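6 min read

We use cookies to keep you logged in and to remember your reading settings. Accept all / Manage choices

Dyeing cotton towels at home: how do I get a magenta that stays magenta?

plumbasin
Hi all! I've been reading here since March and finally have something to ask. I want to turn a stack of tired white cotton towels into something loud. Magenta, purple, pink, that whole end of the rainbow. My first try was a hot-water all-purpose dye from the grocery store and I loved it for two washes. Then it went the color of an old bandage, and so did my husband's undershirts.

Is there a way to do this that lasts? I have a top-loading washer, a big stockpot I don't mind giving up, and a lot of enthusiasm. I'd be so happy with a towel that looks like a ripe beet.

kettleandcloth
Oh you are in for such a good time. Get yourself a fiber reactive dye and some soda ash and never look at the grocery store box again! The all-purpose stuff is a mix, part of it for cotton and part for wool and nylon, and on cotton the wool part just rinses down the drain. Reactive dye bonds with the cotton. I have beach towels I did years ago that still make my neighbors squint.

I use the Wuvitz powders, but any fiber reactive will do. Scour first, with hot water and a little soda ash and a squirt of plain detergent. Even towels that look clean have softener in them, and softener is why you get those pale blotches.

Enache_V
I agree with all of this except the top-loader. For two or three towels a bucket is better. You can stir it with your hands (gloves!) and you use far less salt. My bath is 259 grams of salt for my bucket, warm water, dye dissolved in a cup first, towels in wet. Stir for twenty minutes, then soda ash dissolved separately and poured in slowly at the side, never on top of the cloth. Then an hour with a stir whenever you walk past.

Vasilică Enache

kettleandcloth
See, I'd go the other way on the bucket. Terry cloth is thick and it folds over on itself, and unless you are really devoted to stirring you get streaks inside the folds. The machine does the moving for you. Set it to soak and agitate, go read a book.

Enache_V
I have been dyeing terry in buckets for a long time and I like my arms tired. But yes, for bath sheets I would surrender and use the machine. Hand towels, bucket.

marlowfern
Can I put in a word for streaks? I LOVE streaks. I fold the towel up like an accordion, rubber bands every few inches, and dunk it in a weak pink, then open it, scrunch it and go in again with purple. You get these cloudy places where the two meet and no two towels match. Guests always pick a favorite.

Also, plumbasin, on the fading. Some of what you saw may have been loose dye that never got rinsed out. With reactive dye the first rinse is cold, and it goes on forever, and then you do hot washes until the water runs clear. Hot is the part people skip. The leftover dye only really lets go in hot water.

plumbasin
This is so helpful, thank you! Two questions. What's a good amount of dye for something really saturated? And does the purple split? I read that purple can come apart into pink and blue.

Enache_V
Weigh the towels dry. For strong color I go to four percent of that weight. For example my last batch was 725 grams of towels, so 29 grams of powder. Pale pink, half a percent is plenty.

Purple splits, yes. It is usually a mix, and the reds grab the cotton faster than the blues. In a bucket with lots of water it is not so bad. If you sprinkle powder or squirt it on, you get pink halos. Magenta is often a single dye, so for a first try it is the friendlier one.

ropewalk_jo
I'm going to be the grump here. Four percent is a lot of dye going down the sink. I get a perfectly good raspberry at two and a half. And please, everybody, a dust mask when you're measuring powder. It's very fine and you don't want to breathe it. I mix mine inside a clear plastic bag with my hands through the opening.

Enache_V
The mask, yes, absolutely, I should have said it. On the percentage we can differ. Raspberry is not beet!

ropewalk_jo
Ha. Fair. Beet is its own thing.

kettleandcloth
I'm a four percent person too, but Jo has a point about the waste, and there's a trick for it. Don't throw out the bath right away. Before you add the soda ash the dye is still good, so you can pull out a jarful and keep it in the fridge a few days for a small pale piece later. Label the jar!! After the soda ash goes in it's spent within a few hours and you may as well pour it out.

halfmoon_deb
Does anybody do this with thrifted towels? I've got a bin of them and half have a woven border that never takes the color. I did one in the Nustico "Orchid" and the terry came out gorgeous, with a bright white stripe across each end like a racing car.

marlowfern
The border is probably polyester, and so is the sewing thread a lot of the time. Reactive dye won't touch it. I've come to like it, it looks planned. You could cover it with a strip of ribbon or cotton tape. Or cut the border off and zigzag the edge, and now you have a slightly shorter towel and a happy heart.

ropewalk_jo
Read the tag, is my advice. I only buy the ones that say 100% cotton, and I still get a surprise now and then with the thread.

halfmoon_deb
Half of mine have no tags. I drip water on them now. The ones that soak it right up go in the dye pile. Not scientific at all.

Enache_V
That mostly tells you about the softener. Pull a loop from the edge and burn it, with tweezers, over the sink. Cotton smells like paper and leaves soft ash. Polyester melts to a hard bead.

halfmoon_deb
Trying that this weekend, thank you!

plumbasin
Reporting back, 29 July 2020, a very good day at my house. I scoured everything twice (the water was DISGUSTING, where was that all hiding) and did hand towels in the bucket like Vasilică said, four percent, magenta with a little purple stirred in. I stirred through an entire ball game on the radio. My arms feel like noodles and I don't care one bit.

Cold rinse, then a hot wash, then another hot wash, then another. The third one ran clear. I did a scrap of old pillowcase in the tail end of the bath and it came out the sweetest pink. Now I want to do the shower mat and the curtains and possibly the dog's bed.

kettleandcloth
YES! Welcome, you're one of us now. Do the dog's bed.

ropewalk_jo
Lovely news. For the next while wash them on their own, or with darks. I sleep better that way even when the rinse ran clear.

marlowfern
So happy for you! What did you do about drying? I always line dry the first time, out of the sun, so I can see the real color before the dryer fluffs it up. Wet terry always looks a couple of shades darker and I've scared myself more than once.

plumbasin
Line in the laundry room, with an old sheet underneath. I did panic while they were wet, they looked nearly black in the folds. Dry they are exactly what I wanted.

Urnberg_Lou
Late question from somebody with very hard water (hence the name, Urnberg water is practically gravel). My colors come out dull and a bit grainy. Is it me or the tap?

Enache_V
The tap, I think. A water softener powder for dyeing, a teaspoon or so in the bath before the dye goes in. It made a large difference to my pinks. Dissolve the dye in distilled water if you can get a jug of it.

Urnberg_Lou
Ordering some. And I'm inspired, I've had one lonely packet of fuchsia in the cupboard for ages.

kettleandcloth
Check how old that packet is. Dry powder keeps a good long while if it's closed tight, but do a test rag first so you don't lose a whole towel to it.

ropewalk_jo
And use a bit more of it if the rag comes out weak. Even I would say so.

halfmoon_deb
Burn test done. Out of the whole bin I have a decent pile of real cotton and one bath sheet that melted like a candle. I've gone for a purple-leaning magenta, so we'll see about the halos.

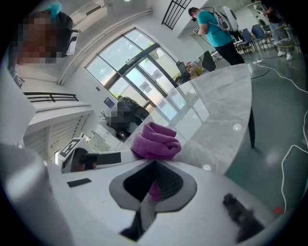

Magenta-purple towel in front of the glass-topped table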